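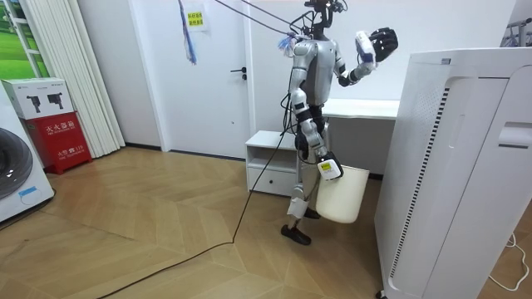

Dust, and what I have learned to do with it

6 min read

15 August 2018

I have lived in Gustembridge for five winters now and in every one of them I have been sneezing. In my first year I believed it was a long cold. In the second year I believed it was the town. Then a doctor put small drops on my arm and scratched them, and we waited, and one of the drops became a red hill the size of a coin. It was house dust mite. She gave me a leaflet with a drawing of the animal on the front and I put it face down on my kitchen table for a week.

I am writing down what I have changed at home since that time. I am not a doctor and my English for medical things is poor. But several people have asked me, and I am tired of sending the same long e-mail.

The bed comes first

All the leaflets begin with the bed and I think they are right. I spend eight hours there with my nose in the pillow. The mite likes the same things that I like: it is warm, it is a little humid, and it is quiet.

I bought covers which close with a zip around the mattress and the pillows, under the normal sheets. The first set was cheap and it made a noise like a packet of crisps each time I turned over. The second set was from Gralaline and it is silent. I wash the sheets every week at 60 degrees. My old duvet did not tolerate this and came out of the machine as three hard balls in a bag, so before you wash yours at this temperature please read the label.

I also stopped making the bed directly in the morning. I fold the duvet back to the foot end and leave it until I have had my breakfast and found my keys. My mother would not approve of this, but she lives far away.

The floor

In my first flat here there was a carpet in every room, also in the bathroom, which I still cannot explain to my family. I vacuumed it very seriously. When I moved to the present flat I asked for one thing only, a hard floor, and I got it in the living room and the hall. The bedroom has still a carpet and the landlord is thinking about it. He has been thinking since January.

On a hard floor you see the dust, and in the beginning this made me unhappy. I was sure I had more of it than before. A carpet hides it, and then you walk and it comes up again. Now I go over the boards with a damp cloth on a flat mop, always from the window towards the door, and then I wash the cloth. A dry broom only moves everything to another place, and some of this place is my nose.

If your floor is wood, squeeze the cloth very well. I did not do this in the hall and there is now a board which is higher than its neighbours. I know where it is and step over it. Visitors do not.

Air, windows and machines

The question I receive most often is about air purifiers, should one buy it or not. I have read a lot about this and I have borrowed one for a month from a colleague in Drondley. My opinion is that it helps with pollen and with smoke, and with the fine dust which is flying. It helps less with mites, whose dust is heavy and falls down quickly after you have shaken the pillow. What has already fallen on the floor, the machine cannot take.

If you do buy one, look first at what the new filters cost and how often you must change them. I made a table of the models in the shop, and with one of them the filters for two years were more expensive than the machine. Look also for how large a room it is made. And put it where the air can reach it from the sides. I had mine in the corner behind the armchair, where it was mostly cleaning the armchair. 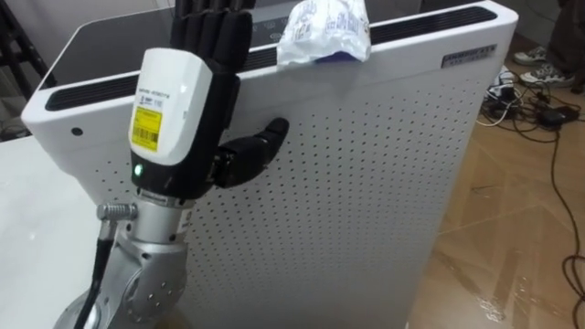
Saimi Juntunen has written to me that I am too strict about the purifiers, and that in her flat beside the main road she would not like to be without one in the summer. She sleeps better with it, the window sill is less black, and the sound covers the lorries. I believe her. My street has one bus and many pigeons, so it is a different case.

For mites the more important number is the humidity. I bought a small hygrometer and it told me that my bedroom was at 71 per cent on a winter morning. Where I come from the winter air is so dry that one gets electric shocks from the cat. I did not know that a room could be cold and wet at the same time!

Now I open two windows opposite each other for ten minutes after I get up, also when it rains. I do not dry the washing in the bedroom any more. I keep the door of the bathroom closed after the shower and let the fan work. With this I am mostly under 55, and on good days it is 50.

For the worst weeks I have a dehumidifier, a used one from Pelkonen, the repair shop near the station. It is ugly and it hums in B flat, but it pulls a surprising amount of water from the air. My electricity for the year went from 3,109 to 3,288 kilowatt hours, and I cannot blame all of that on the dehumidifier, as I also began to bake bread. I find this acceptable.
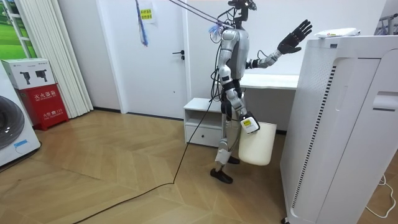

I empty the tank in the evening and I give the water to nothing, not to the plants either, as the manual is very clear about it. The filter at the back wants to be rinsed once in the month. I forgot this for the whole of last spring, and when I finally took it out it was wearing a grey jumper.

Things I gave up

The curtains in the bedroom were heavy, lined and beautiful, and they are now in my sister's house. I have a blind which I can wipe. The open bookshelf went to the living room. I had more than 100 paperbacks above my head when I slept, and each of them had its own small roof of dust.

I have not given up the wool rug from my grandmother. In the real frost I hang it over the balcony for one night, as she always did, and beat it in the morning. Here there is not much real frost. Last winter I had two such nights and on one of them I was travelling.

What I cannot tell you is which one of these changes helped. I made them almost all together, which is a bad method. I sneeze perhaps one third of what I did. In the morning I can smell the coffee from the bedroom, and this I had forgotten was possible.

Next time I will write about the mould behind the wardrobe.

Comments

Marjut: You can put the pillows in the freezer if there is not enough frost outside! I do mine one at a time, in a bag, for a full day and night, and then wash them. My husband has stopped asking.

T. Hallow: My landlord thought about our carpet for two years. In the end we offered to pay half and he agreed the same afternoon. Might be worth a try.

Fen Reader: Which hygrometer do you have? Mine says 38 and the one next to it says 52.

Reply from the author: Put both in a closed bag with a small cup of wet salt overnight. They should show 75. Mine showed 72, so I add three in my head.

Fen Reader: Done. One says 61 and the other one says 75. The first has gone in the bin, thank you.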